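Halo bench cell – open day and demonstrations

Sastwood, Unit 2
Equipment / Handling and service cells / Halo

Overview

Halo is a bench-mounted robot cell for small electronics work: opening housings, removing and refitting boards, plugging and unplugging connectors, and driving screws. It is sold as a complete unit with the arm, the bench, the tool rack, the controller and a small camera at the wrist. It runs from a normal single-phase socket and does not need compressed air unless you order the suction tool.

This page covers the cell itself and the demonstrations we run at our Sastwood workshop. If you have already booked a visit, the practical details are near the bottom.

What the cell is for

Most of our customers repair or refurbish equipment that was never designed to be taken apart by a machine. Amplifiers, power supplies, control boxes and network gear come in with metal lids, heat sinks, folded sheet edges and boards tucked underneath. Batches are small and the models change from week to week.

Halo was built for that kind of work. It is slow compared with an assembly robot, and a trained person will beat it on a single unit. It earns its place on repeated jobs where somebody would otherwise spend the day on the same few screws. If you have long runs of one product, you will probably be better served by a fixed station, and we will tell you so when you ring.

Specification

Reach from centre of base: 290 mm past the front edge of the fixture plate
Arms per cell: 1 (2 on the wide bench)
Wrist camera: fixed focus, colour, fitted as standard
Tools supplied: two-finger gripper, screwdriver head, blunt probe
Tools at extra cost: suction head, angled driver, soft fingers
Tool change: automatic, from the rack at the left of the bench
Noise: low enough to talk over
Part number, standard bench: 3,869
Part number, wide bench: on request

Drawings of the fixture plate are sent out with the quotation. The hole pattern has not changed between versions, so fixtures made for the older bench will fit.

The wrist camera

The camera sits close to the gripper and moves with it. Its job is to look at the area the tool is heading for, from a short distance. It does not give an overall view of the bench. For that, some customers add a camera on a post, and the controller has a spare input for one.

Bare metal is the hard part. Brushed or polished surfaces throw light back at the camera, and a patch of glare can hide a screw head or an edge. The cell takes several looks from slightly different angles before it commits to a move, and you can set how many. Matt black surfaces give the opposite trouble, with very little to see apart from dust and scratches. Visitors are welcome to bring both kinds.

Software

Jobs are taught by moving the arm by hand and pressing a button at each point. Force limits are set per step. There is a library of common actions (find edge, seat connector, drive screw, lift lid) which can be dropped into a job and adjusted. Jobs are saved as plain files and can be copied from one cell to another on a memory stick.

The Tonutham fixture editor is included. It draws the fixture plate on screen and lets you place clamps and stops before you cut anything. A licence covers one site, with no limit on the number of people using it.

The open day

Our next open day is on Feb 28, 2019, at the Sastwood workshop. Doors open at ten and the last demonstration starts at half past three. There is no charge. Another is planned for July, and we will put the details on this page when they are settled.

Demonstrations last 60 minutes and are kept to small groups, so that everyone can stand close enough to the bench to see. Cor Van Hecke runs the morning sessions, which deal with opening and handling. Jad Hourani takes the afternoon, which is mainly programming and fixtures. You can come to both.

What you will see in the morning

The cell is shown on equipment that has come to us for service, with the guards on and at normal working speed. Cor works through the following with each group.

1. Clamping. The unit is put on the fixture plate and held with two side clamps. Cor shows how much pressure is needed on thin sheet metal, and what happens to the lid if you use too much.

2. Finding the edges. The arm passes over the unit and locates it from its long straight edges. Ribbed and grooved aluminium is useful for this, as all the lines run the same way and the cell can check one against another.

3. Working near a board. With the metalwork found, the wrist moves in low over the part of the board that can be reached. Connectors with metal shells are easy to pick out, while small printed markings are often too fine to read from here and the cell does not depend on them.

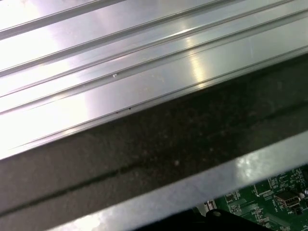 4. Connectors. The arm plugs and unplugs a cable with the force readout on the screen. You can change the limit yourself and watch the arm stop earlier or later.

5. Screws. The driver head takes out a set of screws and puts them back in the same order. Cross-head and hex are both shown. Torx is fine too, but we only have the one bit out on the day.

There is time for questions after each step – please ask as you go.

Afternoon session

Jad starts from an empty job file and teaches a simple removal task from scratch. Part of the session is given over to mistakes: a fixture set down in the wrong place, a missing screw, a force limit set too high. The recovery menus are easier to follow once you have seen them used.

Bringing your own unit

You may bring one item for Jad to look at. It should be no bigger than a large shoebox, unplugged for at least a day, and free of loose batteries. Tell us the model when you book. We cannot promise to run the cell on it, but you will get an opinion on whether the job is suitable and what sort of fixture it would need.

Getting here and booking

The workshop is at the far end of the Sastwood estate, past the tile warehouse. Parking is free in the marked bays at the front. Please do not use the loading area at the side – it is in use all day. The entrance and the demonstration room are on the ground floor. Tea, coffee and sandwiches are provided by Trịnh, the café across the road. Let us know about any food allergies when you book.

Flat, closed shoes are needed in the workshop. Photographs are allowed at the Halo bench but not at the repair benches, where customers' equipment is kept.

To book, use the enquiry form and put "open day" in the subject line. Say whether you want the morning, the afternoon or both, and how many people are coming.

Delivery and support

Standard benches are delivered on a pallet and need two people to lift into place. Installation and one day of training are included in the price within mainland Britain. Spare gripper pads, bits and cables are kept in stock at Sastwood.

Related pages: Fixture plates and clamps | Driver bits | Soft fingers | Service contracts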